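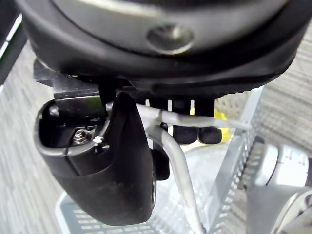

Black casing, shallow recess with the lighter grey rim.

October, glaze notes, written up over a late lunch

Opened the kiln at 10:30 after pacing around it since breakfast. Peak on the controller was 2,038 F, a touch hotter than I programmed, and I'm not thrilled, but the witness cones on the middle shelf look right so I'm letting it go for now. Bottom shelf cone barely moved. Same old story with the Britico, it runs cold at the bottom and always has.

17 tiles in this load, all the Calgate red clay, all dipped for the same slow count. The big question was whether the Boonchu green (the one I've been messing with all summer, named after the noodle place where I wrote the first version on a napkin) would stop crawling if I cut back the clay in it. Yes! Mostly! The flat faces are smooth and buttery and the green breaks to a lovely rusty brown over the stamped edges. Where it still crawls is the inside corner at the foot of the tile, and I think that's dust. I was lazy with the sponge on a few of them and didn't mark which ones, so I can't prove it. Next time, pencil an X on the back of anything I don't wipe down.

The white is a mess. Pinholes all over, plus a grayish cast I never asked for. I mixed a full 1,490 grams of it dry, going off the old card, and then found the newer card stuck to the back of the old card. The newer one calls for less whiting and a longer hold at the top. So now I have most of a bucket of the wrong white. I hate throwing out a bucket. Might try it under the green as a liner and see if the pinholes fill in, or put it on the garden markers, where a pinhole never hurt anyone.

For whoever uses the glaze table after me: the bucket marked BUDECK BLUE has been sieved 2 times and it still has little hard bits in it. Please don't dip anything you love. I'm going to let it sit overnight with the lid on tight and put it through the fine screen in the morning. Also the fine screen is in the sink with the brushes and I'd like it to stay out of the plaster corner this time (I spent a good chunk of yesterday picking crumbs out of the mesh with a toothbrush).

Tile backs are labeled in iron wash, and the ones that came out readable are hanging on the nails by the window. A few labels burned off to nothing. I need a stronger wash or a fatter brush.

Next load: green again on wiped tiles, the newer white in a small batch, blue only if it screens clean. Slower cooling for the first stretch and a cone pack on every shelf, including the bottom one, even though I already know what it's going to tell me. Still need to order kiln wash and more cones.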